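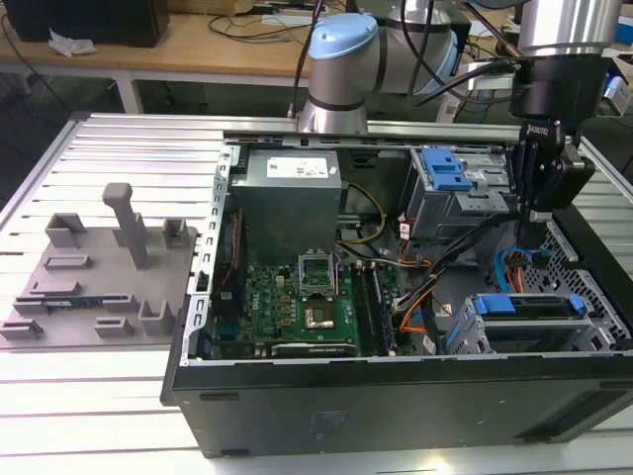
The Bimberg cell is a single-arm robotic workstation for dismantling and reassembling desktop tower computers. It consists of a collaborative arm with a parallel-jaw gripper, a slotted aluminium table, and a removable fixture plate that holds small parts between operations. The cell is named for the Bimberg workshop, where its set-up procedure was first written down. The procedure was later revised by Ekaette Sani and Mirsad Matić, and their version is the one in general use.

Layout

The computer is laid on its side with the side panel off and the open chassis facing up. The arm works from above. The fixture plate sits beside the case, within reach of the arm at its working height, and carries printed holders of differing heights. Holders are 3D-printed in grey and can be replaced one at a time. A separate bench is used for cabling, controllers and hand tools, and nothing on it is counted as part of the calibrated area.

The table is built from aluminium extrusion. Its parallel grooves take sliding nuts, so the plate can be moved and clamped again without drilling. The grooves also collect dropped screws and are vacuumed before each calibration.

Set-up

Set-up begins with the table. The surface is checked for level, the plate is clamped, and the gripper is driven to reference points taught on the plate. The case is then placed against its stops and a second group of points is taught on the chassis itself. Rigid sheet-metal edges are preferred for this purpose. Plastic latches and drive handles flex under light contact and give poor repeatability.

A full calibration records 27 points. The Jukoton controller stores them as a named set, one per chassis model, and a stored set is recalled whenever that model returns to the table. Recalled sets are verified at three points before motion is enabled at full speed.

Cable management inside the case is done by hand. Data and power leads that cross the drive cage are moved clear of the approach path or tied back, as the arm has no reliable means of telling a slack cable from a fixed obstacle. Fully removing the harness is discouraged - it changes the task, and the time saved is lost at reassembly.

Routine care

The gripper fingers are wiped with isopropyl alcohol at the start of each shift and inspected for burrs. Finger pads are replaced after 3,000 grip cycles, or earlier if a memory module slips during the test pick. Jaw closing force is checked with a gauge and logged. Fixture holders are examined for cracks at the base, where the printed layers tend to part, and the arm's external cables are checked for chafing at each joint.

Hand work in the chassis is carried out only with the arm in protective stop. The operator keeps hold of the enable device or leaves it on its hook, and resumes motion after both hands are clear of the case.

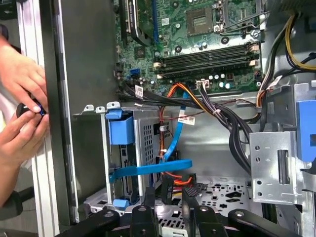
Genalyn Layug has objected to the pad interval, writing that a cycle count means very little on mixed work and that her own pads were finished at 696 cycles after a run of bare steel brackets. She recommends going by the test pick alone. The revised procedure keeps the count as an upper limit and leaves earlier replacement to the operator.

Faults and repair

The most common fault is drift between the plate and the chassis, usually traced to a clamp nut that has worked loose in its groove. The remedy is to tighten the nut and teach the plate points again; the chassis points need only be verified. Uneven jaw travel is normally caused by debris in the finger slides. If cleaning does not restore it, the gripper is removed at the wrist flange and exchanged as a unit.

Controller fault 249 indicates lost communication with the gripper. The connector at the wrist is reseated first, then the cable is tested end to end. Replacement cables are made up to the Arker pattern, with a longer service loop than the original.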